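Chapter 4
Counting Waders on an Estuary

Before you start: read chapter 3 again, the bit on tides. Most bad counts are bad because the observer turned up at the wrong state of the water.

Waders feed on open mud at low tide, spread out, hard to count. As the water rises they bunch up and move to a roost. Shingle banks, saltmarsh, sometimes a field. That is when you count. Aim to be in place two hours before high water and sit still.

Our main site in this chapter is the Cerkness estuary, with some figures from Flernmont marsh further up the coast. Cerkness has one big roost, on the Clernow side. The April count there gave 319 dunlin, plus more than 100 knot. Smaller numbers of redshank, mostly along the creek edges were they are easy to miss. 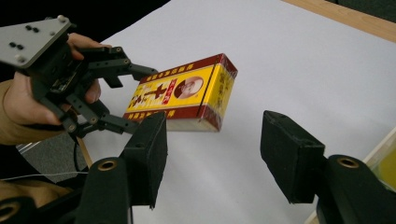
How do you count a flock that keeps moving?

Count a small block of birds first, say ten, and fix in your mind how much room it takes up. Then lay that block across the rest of the flock. Do it 3 times, left to right, then right to left, then left to right again. Take the middle figure.

Mixed flocks are harder. Total first, species after. Write it down straight away, dont trust memory. The Claeys method, covered in section 4, deals with flocks in flight.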